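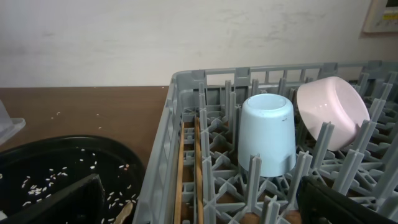 Abtropfgestelle aus Kunststoff richtig bestücken und pflegen

Ein Abtropfgestell mit Stiften im Boden trocknet Geschirr nur dann zügig, wenn Luft an die Innenflächen gelangt. Maßgeblich sind Neigung und Abstand der Teile.

Becher
Becher mit der Öffnung nach unten auf die Stifte setzen, leicht gekippt. Steht der Rand plan auf, bleibt Feuchtigkeit im Inneren. Kunststoffbecher trocknen langsamer als Glas oder Porzellan, weil das Material kaum Wärme speichert.

Schalen
Schalen schräg in eine Ecke lehnen und von den Stiften halten lassen. Ein Neigungswinkel von 80 Grad reicht aus. Flach abgelegte Schalen sammeln Wasser im Standring.

Essstäbchen und Holzlöffel
Holz nach dem Spülen abreiben und einzeln in die Gasse zwischen zwei Stiftreihen legen, mit Abstand zueinander. Nicht bündeln. Vor dem Einräumen in die Schublade müssen die Stäbchen vollständig durchgetrocknet sein — auch an den dicken Enden.

Untergrund
Auf Holztischen eine Wanne oder ein saugfähiges Tuch unterlegen. Offene Gitterböden leiten das Wasser direkt auf die Platte. Geölte Flächen nach dem Abräumen trockenwischen, sonst entstehen graue Ränder.

Reinigung
Das Gestell alle 7 Tage mit einer schmalen Bürste und Spülmittel reinigen, besonders an den Stiftansätzen und in den Schlitzen des Randes. Kalk mit verdünnter Zitronensäure lösen, kalt angesetzt, danach klar nachspülen. Scheuermilch raut den Kunststoff auf — Beläge haften anschließend stärker.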